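I'd been meaning to talk to Noreen Hegarty about sleep ever since my sister came back from one of her evening talks and threw her phone charger down the stairs. Noreen worked nights on a hospital ward for years, slept terribly for most of them, and now runs small groups for people who lie awake at three in the morning doing sums about how tired they're going to be.

We met on a Thursday at the café under the old Evden building, which does very good cheese scones, and the first thing she did was order a double espresso. It was half past ten. I must have looked at it.

"Oh, I'm allowed," she said. "I stop at noon. People come to me having given up coffee, wine, chocolate, telly, the lot, and they're miserable and they still can't sleep. I'd sooner they had a coffee and got up at the same time every day."

Getting up at the same time is her big thing. She came back to it so often that I started to feel guilty about my Sundays. Bedtime she's much more relaxed about. If you aren't sleepy, she says, don't go.

"My mother used to send us up at eight and we'd lie there wide awake hating her," she told me. "Then you grow up and do it to yourself! You've had a bad night so you go up early, and you lie there, and now bed is the place where you lie there."

I asked how she got started, and she laughed and said it was Deirdre Dolan's fault. Deirdre was a sister on the same ward (they'd trained together and shared a flat with no heating) and she could sleep anywhere, on a bus, in the linen room, once at a wedding with the band going. Noreen found this unbearable. So one winter she wrote down everything Deirdre did before bed and everything she did herself, and compared the two.

"Mine was 2 pages long. Hers said 'teeth'."

That was the beginning of the groups. The first one was in a room over a carpet shop, and she had put out 10 chairs and thought that was ambitious. These days she gets letters, proper ones on paper, and she's had more than 200 of them. She answers them at her kitchen table with the radio on. Lots are from new parents, which she finds hard, as there's not much she can say to them except that it passes. The ones she likes best come from people over 60 who have slept badly all their lives and have only just decided to be cross about it.

I wanted to know about gadgets. I own a Tosora, the wristband thing that gives you a score every morning, and I'd worn it specially. She turned my wrist over and gave it back to me.

"And how do you feel when it gives you a bad number?"

Tired, I said.

"Well, there you are."

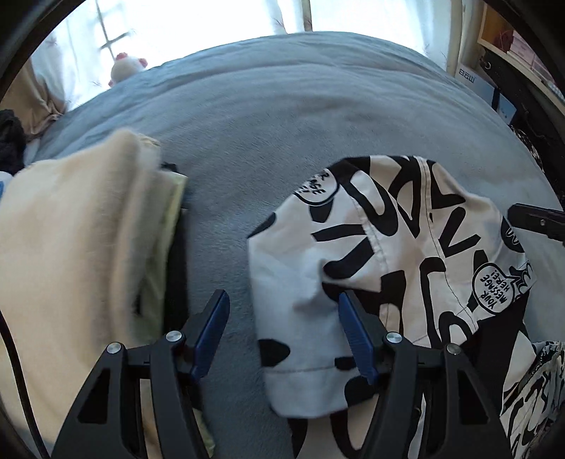 Light was what I'd most wanted to ask about, what with it being June and me waking up with the birds. Noreen thinks we fuss over the dark end of the day and forget the bright end. She wants people at a window, or better still out of doors, as soon as they're up, even if it's only to stand on the step with a mug of tea. Sheer curtains are fine by her so long as there's something heavier to pull across at night, and a bedroom with the window right up against the bed, white with daylight by the time you open your eyes, is her idea of a good alarm clock. She's fond of a fleece blanket on top as well, one you can push off without waking up properly. "I can't be doing with a duvet like a mattress," she said. "You're boiled by two o'clock."

She does get things wrong, she was keen for me to put that in. For a long while she told everyone to get out of bed after a short spell awake and go and sit somewhere dull, until a man in one of her groups said he'd been sitting on the edge of his bath every night and had got a bad back from it. Now she says read if you want to read. She's on a long family saga by somebody called Bettencourt herself and has been on the same chapter for weeks, which she takes as a recommendation.

We'd finished the scones by then, and I asked how she'd slept the night before.

"Dreadfully," she said. "Fox in the bins. I got up at half six all the same."

I've put the wristband in a drawer for now. My sister, I should say, has bought another charger, and keeps it in the kitchen.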